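Porting Velumix to Handheld Consoles – Speaker Notes
Session 5, Wednesday, Heather Wihongi, Urnia

Opening (keep brief)
Thank the organizers. State the scope of the talk: the handheld release of Velumix, from first build to regional launch. Sales are outside the scope and will not be discussed.

Slide 2 – Background
Velumix was released first on desktop computers. Urnia was engaged by the publisher, Erkach, to prepare the handheld version. The original team supplied full source code and a list of 454 known issues. Of these, 314 applied to the handheld build.

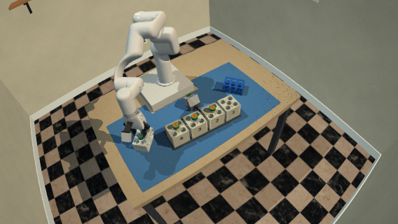 Robot arm on a table with a blue mat, rendered.

Slide 3 – Memory
The desktop version kept each level fully loaded. The handheld version loads levels in sections. Explain that the save format had to change as a result, and that older save files are converted on first launch. Refer technical questions to Teodoro Llorente, who led this work.

Slide 4 – Text and menus
Menu text was too small on the handheld screen. The type size was raised and 21 menu screens were laid out again. Pause here – attendees usually wish to photograph the table.

Slide 5 – Lighting and shadows
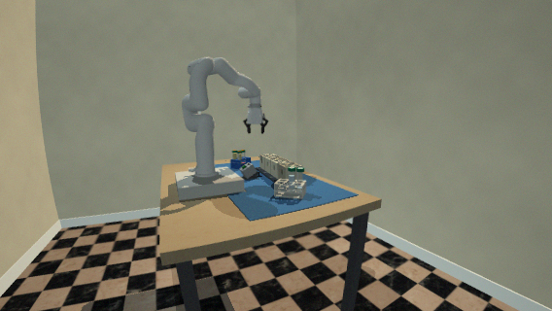
Shadow quality was the most debated setting in the port. The team chose fixed shadows for rooms and live shadows for characters only. Plain surfaces make the cost of each choice easier to judge. On the base slab of the arm, the top face is lit and the front is slightly darker, and a difference of that kind can be stored in advance at little cost. Moving parts require more care.

Slide 6 – Regional release
The handheld version launched in two regions. A wider release depends on Erkach, and Urnia is not able to give a date. If asked about Waaka, state that the project remains in early planning.

Questions
Repeat each question for the recording. Do not comment on unannounced titles.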